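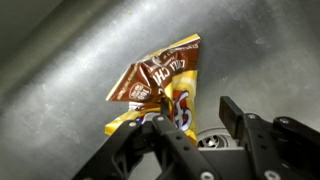
A crumpled snack bag with brown and yellow print.

Onedcombe Film Collection: Frequently Asked Questions
Last revised Oct 31, 2021

What is film, for the purposes of this program?
Film is any thin, flexible plastic packaging that does not hold a shape by itself. It includes chip bags, candy wrappers, bread bags, frozen vegetable bags, pet food pouches and the wrap around paper towels. Rigid plastic goes in the curbside cart as before.

Why can't film go in the curbside cart?
The sorting line at Urbańczyk uses rotating disc screens. Film wraps around the shafts and the line has to be stopped while it is cut away by hand. Film also travels with flat paper and ends up in the paper bales, which are then downgraded by the buyer.

Are chip bags one material?
Usually not. Most are a laminate of two or three layers: an outer printed layer, a very thin metallized layer that blocks light and oxygen, and an inner layer that melts to form the seal. The layers cannot be separated by washing or shredding. The program accepts laminates but bales them apart from single-material film.

How do I tell a laminate from single-material film?
Look at the inside surface. If it is silver, treat it as a laminate. If it is clear or white and the bag stretches before it tears, treat it as single-material. When in doubt, put it with the laminates. A laminate in the single-material bale causes a rejection; the reverse does not.

How clean does it have to be?
Empty and free of visible food. Crumbs and salt can be shaken out. Oily or seasoned residue should be rinsed with cool water and a drop of dish soap, then drained. Bags that held raw meat or fish are not accepted in any condition.

Does it have to be dry?
Yes. Wet film grows mold inside a closed bale within days, and the load is paid for by weight on a dry basis. Turn the bag inside out after rinsing and leave it over a rack or the edge of the sink overnight.

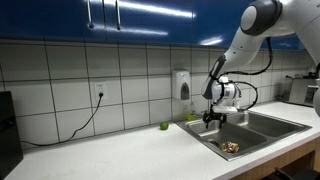
Do not use a clothes dryer or an oven. The seal layer softens at a low temperature and will stick to itself and to anything it touches.

Should I flatten or fold the bags?
Flatten them. Do not fold them into triangles or knots, and do not pack small bags inside larger ones. The optical sorter reads the outer surface only, and a packed bag is ejected as mixed waste.

Where do I drop it off?
There are 8 drop-off points in Onedcombe. Each has two bins: green for single-material film, gray for laminates. The bin openings are narrow by design — if your bag of film does not fit, empty it through the slot in smaller amounts and take the outer bag home.

What happens to the laminates?
They go to Bokwood, where they are shredded, washed and pressed into board. The board is sold under the name Edero and is used for pallet decking and equipment shelters. It is not rated for food contact or for structural loads.

What happens to the single-material film?
It is washed, melted and cut into pellets. The pellets are sold for trash bags and irrigation pipe.

How much is collected?
In February the program shipped 1,284 pounds of film, of which 117 pounds were rejected at the plant. The minimum load for pickup is 1,000 pounds, so months below that figure are carried over to the next.

What are the usual causes of rejection?
Moisture, food residue, and compostable bags. Compostable bags look and feel like ordinary film but break down in the wash and contaminate the pellets. Check the print near the seam for the word "compostable" before putting a bag in either bin.

Can a business use the drop-off points?
Not directly. Businesses need a separate account — write to Marianna Szulc at the program office and state the type of film and the expected weight per month. Stretch wrap from pallets is accepted under a business account if labels are removed.

Who do I contact about a full or damaged bin?
Ilgın Demirtaş handles bin maintenance. Give the number printed on the bin lid and the street. Do not leave film on the ground next to a full bin.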